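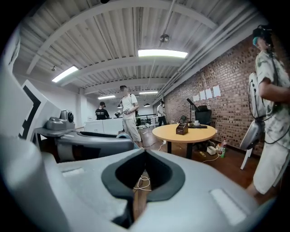 ## 3.2 Diet instructions after molar extraction

All patients in the Prerkville clinic received the same diet sheet at discharge. The sheet was written by the first author and checked for plain wording by Traian Bucur, the clinic's dental hygienist. It covered the first seven days after the extraction. Earlier sheets used in the clinic only said "soft food", and patients understood this phrase in very different ways. Some of them ate fresh bread on the first evening, while others took only water and tea for several days.

The new sheet divided the week into stages. On the day of the extraction, patients were asked to take only cool or lukewarm liquids and to drink them from a cup. Straws were not allowed during the whole week, as the suction may disturb the blood clot. On the second and third day they could add yogurt, mashed potatoes, and soup without pieces. From the fourth day, scrambled eggs, soft pasta and well-cooked vegetables were permitted, if chewing on the other side was free of pain. Rice, nuts, seeds and chips stayed on the forbidden list until the control visit.

We included 50 adults who had one lower molar removed under local anesthesia. Patients with diabetes which was not well controlled, and patients who needed a surgical flap, were not included. Each patient kept a short diary and wrote down the meals, the strongest pain of the day, and any painkiller taken. The diary was returned at the control visit on day 7.

### 3.2.1 Adherence

The complete diet sheet was followed by 27 patients. Among the others, the most common deviation was an early return to bread or rice, usually on the second or third day. The use of a straw was reported by four patients, and all of them said that they had simply forgotten the rule. Hot drinks were a more difficult point - several patients wrote "warm coffee" in the diary, and we could not decide from this note how warm the coffee was. We counted these entries as following the sheet.

Adherence was better in patients who lived with another adult. We did not plan this comparison before the study, therefore it should be read with care. Living alone may also be connected with age and with the time available for cooking, and our sample is too small to separate these effects.

### 3.2.2 Comments of the patients

Most written comments were about taste and boredom. Many patients found the second day the hardest, when the pain was already lower but the choice of food was still narrow. Some asked for recipes, and others wanted to know if cold soup is allowed in the evening. It is allowed, but the sheet mentioned soup only from the second day, and this was clearly a weakness of our text. The sheet also said nothing about protein drinks, although they appeared in many diaries.

For the next version we will move cold, smooth soup to the first day and add a short list of simple meals. The rule about straws will be printed at the top of the page.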